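FOR IMMEDIATE RELEASE

December 12, 2019

Trodcombe's borrow-a-desk room opens its doors (and yes, you can bring your drink in)

Hello from Trodcombe! I'm Graham Dunmore, I run Bedby, and I'm told a press release is meant to be written as if somebody else had done it. I've had a go at that and it sounded like a letter from the bank, so you're getting it from me instead.

The news is that our new desk room, Wivon, is open from today on the first floor of the Villa, the big cream building at the top of Station Road with the monkey puzzle tree outside. It's a plain, bright room with white desks, decent light and a door that shuts. You book a desk for an hour, a morning or a whole month, you bring your laptop, and you get on with whatever it is you need to get on with. If you've been doing your invoices on the end of the ironing board, I had you in mind.

I started Bedby as a furniture business, and most people round here know us for beds and bedside tables (hence the name, which my sister still thinks is awful). Over the last couple of years, though, more and more of our customers have come in asking for something to work at. They'd want a desk that would go in a box room, or on a landing, and one chap wanted one for a caravan. We made a few, then we made a few more, and we kept hearing the same thing back - lovely desk, but the house is still full of children and the dog still barks at the post. So when the upstairs of the Villa came up for rent in the spring I went to have a look at it on a wet Tuesday and signed for it before I'd got back to the van.

There are 53 desks in all, every one of them made in our own workshop. They've got a smooth white top and a good thick front edge, and I'm more pleased with that edge than is probably reasonable! We went through a lot of samples. The first lot were too thin and looked mean, and the second lot were so chunky you couldn't get a chair arm under them. What we've ended up with feels solid when you lean your wrists on it, and there's enough depth to have your laptop open in the middle and still have somewhere to put everything else down.

Everything else is what I spent most of the autumn thinking about, to be honest with you. People turn up at a desk with so much stuff now. We ran a trial through November with 61 local people trying the room for free, and I asked them all to work exactly as they would at home and not to tidy up on my account. They took me at my word.

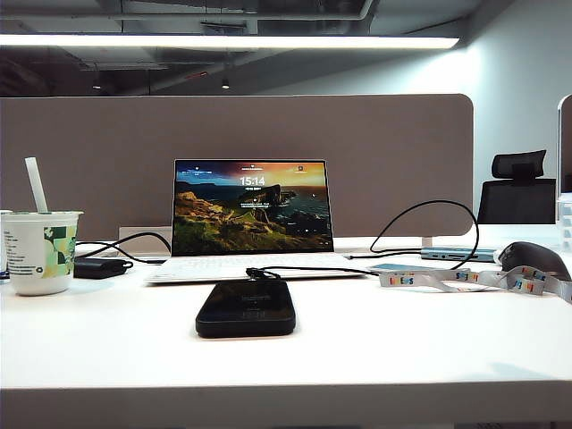

Mid-afternoon at one of the white desks: laptop, charger, cables and a cold-drink-style cup with a straw.

Cables were the big one. You've got one lead for the computer, another for whatever's sitting next to it, and before long there's a loop in the air and a coil on the desk and a power brick taking up the spot where your notebook should go. I had grand plans for a clever tray with little lids, and I built one, and the people on the trial hated it. They wanted their leads where they could see them and grab them. So the tray has gone, and what you'll find is sockets within easy reach of every desk and a pot of fabric ties by the door that you can help yourself to. Keep them if you like them.

Drinks were the other one. Plenty of shared rooms won't let you have a cup anywhere near the desk, and I do understand why, but I can't do a morning's work without a drink by my left hand and I wasn't going to ask anyone else to. Lids on, please, and that's the whole rule. There's a kettle and a sink along the corridor, and a cloth on a hook at the end of each row for when it goes wrong.

The room itself is 1,877 square feet, split in two by a glazed partition. The front half is for quiet work. The back half is where you can take a phone call, or have a natter with the person next to you, and it has the better view, with the allotments and then the hills behind. We've put in new lights throughout as well (the old ones hummed), so it's every bit as bright on a December afternoon as you'd want.

We've already had more than 1,000 hours booked for the new year, which has rather taken my breath away. There's still plenty of space, mornings especially.

If you'd like to see it first, come along to our open afternoon this Saturday, from two until five. There'll be mince pies, and I'll be there to show you round and bore you about desk edges. You don't need to book for that. For ordinary days, you can reserve a desk at the Bedby shop counter or ring us during shop hours. Students from Trodcombe and the villages pay half price, all year.

ENDS

Notes for editors

Wivon is on the first floor of the Villa, Station Road, Trodcombe. There is a lift from the side entrance. Parking is behind the building.

Bedby makes and sells furniture from its workshop and shop in Trodcombe.

Graham Dunmore is happy to be interviewed and can arrange a visit to the room or the workshop. Please ask for him at the shop.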